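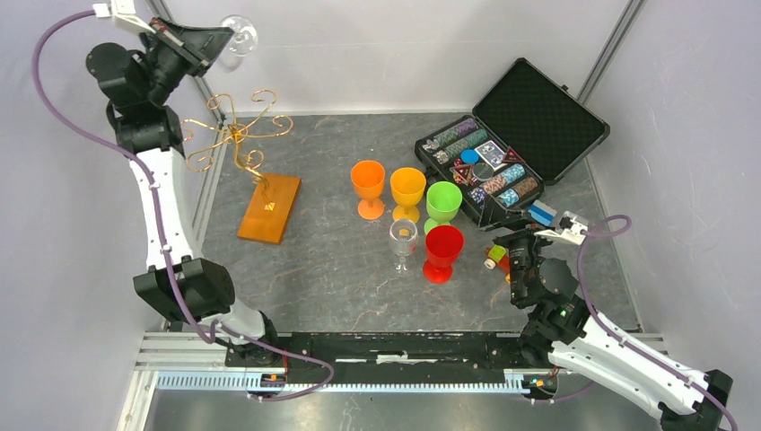
Selon le relecteur 2, un planificateur qui réfléchit aussi longtemps avant de bouger ne sert à rien dès qu'il y a deux bras sur la même table, et il vaudrait mieux laisser la politique apprise se débrouiller toute seule. Je comprends l'idée (j'ai longtemps pensé pareil !) et c'est un peu pour répondre à ça que j'ai réécrit toute cette section.

Figure 1. Les deux bras au travail, un verre à pied transparent dans la pince gauche, la pince droite près du coffret de jetons ouvert.

4.2 Planification à deux bras au milieu d'objets transparents

Commençons par ce qui fâche : le verre. Dans la version précédente de Tipoki, notre planificateur, je construisais une carte d'occupation directement à partir de la profondeur, et tout ce qui était transparent disparaissait ou presque. Un gobelet coloré, ça passe encore assez bien, parce que le segmenteur s'accroche à la couleur. Un verre à vin vide, non : la carte voyait à travers, le planificateur trouvait un joli chemin tout droit, et je vous laisse imaginer la suite. J'ai donc séparé la perception en deux couches. La première garde la profondeur brute. La seconde, que j'appelle la couche de prudence, reçoit des masques prédits par Mutix à partir de l'image couleur seule et les gonfle en cylindres verticaux. C'est grossier, je l'assume, mais un cylindre est très facile à éviter.

Reste le cas du verre déjà tenu. Une fois l'objet dans la pince, il n'a plus rien à faire dans la carte, il doit suivre le bras ! On le retire donc de la couche de prudence et on l'attache au poignet comme un corps supplémentaire, avec une marge de 18 mm tout autour. Cette marge, je l'ai réglée à la main, pendant des après-midi entiers, et je n'ai pas de belle théorie à proposer. Trop petite, le pied du verre frôle les voisins. Trop grande, le bras refuse de partir et tout le monde attend.

L'autre gros morceau, c'est le partage de l'espace. Les deux bras sont montés sur le même rail, et au début je planifiais dans l'espace joint complet, ce qui donnait des trajectoires très élégantes et des temps de calcul franchement décourageants. Maintenant chaque bras planifie de son côté et réserve un volume balayé pour une courte fenêtre de temps. Si les deux volumes se croisent, l'arbitre (un petit module de Trestar, à peine modifié) donne la priorité au bras qui porte quelque chose. L'autre ralentit le long de son propre chemin, sans replanifier. On ne replanifie que si l'attente dépasse le délai fixé, et dans ce cas on repart de la configuration courante avec jusqu'à 42 tentatives avant d'abandonner et de repasser la main à l'opérateur.

Un mot sur les formes pénibles. Un présentoir en fil métallique, avec ses branches en spirale, c'est le cauchemar du segmenteur : le contour est fin, plein de trous, et le masque change d'une image à l'autre. J'ai essayé de le reconstruire proprement et j'ai vite renoncé. On prend l'enveloppe convexe de tout ce qui a été vu sur les dernières images, et tant pis pour les trous. On y perd des prises entre les branches, mais pour le rangement qui nous occupe ici, ça ne manque pas.

Même chose avec le coffret ouvert, à ceci près que son couvercle relevé cache une partie de la table. Les cellules situées derrière restent marquées « inconnues », et un bras n'a le droit d'y entrer qu'à vitesse réduite. Pour l'intérieur du plateau, où les jetons sont serrés en colonnes, la carte a une résolution plus fine, chargée seulement quand une pince s'en approche.

Pour en revenir à la remarque du relecteur : la politique apprise est toujours là, elle propose les prises et les points de dépose. Elle a été entraînée sur 3 548 démonstrations du jeu Brasitari, et pour choisir par où attraper un pied de verre, je ne lui arrive pas à la cheville. En revanche je ne lui confie plus le trajet entre les deux. Le planificateur le vérifie et le remplace si besoin, ce qui explique l'attente avant le départ. Les temps par étape sont donnés en annexe, avec la version à un seul bras pour comparaison.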